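Wooden dish racks - worth it or mould farm?
Kitchen & Home > Benchtop stuff

neralside88
Posted 2021-05-04
Thinking of swapping our wire rack for a timber one with the slanted slots. The Brulum one gets raved about in every colour the catalogue has. I'm not convinced. Timber plus water plus a Brisbane summer sounds like a bad idea to me. Anyone had one longer than a month?

Cyrill Hubmann
Since December. No mould. I oil it now and then and stand it on end overnight. Plates dry faster upright than they ever did stacked on a tea towel.

miris_3000
One winter and a bit isn't a test, mate. Mine went grey at the feet in its second year and I oiled it too. Every review I read was written the week the box arrived.

Cyrill Hubmann
Was it sitting in a puddle? Feet need to be off the wet.

miris_3000
It was sitting on a dish rack tray, where dish racks go. If it can't cope with that it's an ornament.

Tín Thân
Bit harsh. I wouldn't put pots on one, but for plates it's fine. I've gone timber for the mugs as well, on a tree with pegs. Saves a shelf.

vuong356
Mug trees are dust collectors. Two mugs on pegs is hardly saving a shelf - and you still need somewhere for the bowls.

Tín Thân
Depends how many mugs you own. Plates in the slots, mugs on the pegs, basket next to them for odds and ends:
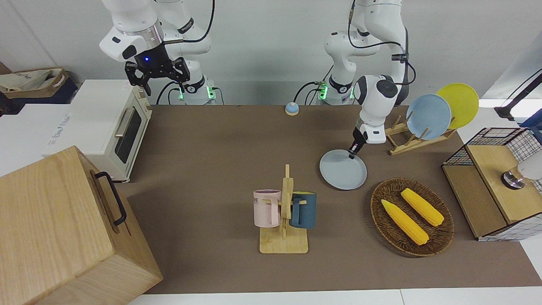

neralside88
Do the slots hold a deep pasta bowl, or only flat plates?

Tín Thân
Flat plates only in mine. A deep bowl leans on its neighbour and takes up three slots, so I dry those upside down on a towel.

miris_3000
So you still need the towel. Righto.

neralside88
Keeping the wire one through to summer, I reckon. Cyrill, post again when yours has done two years and I'll have another think.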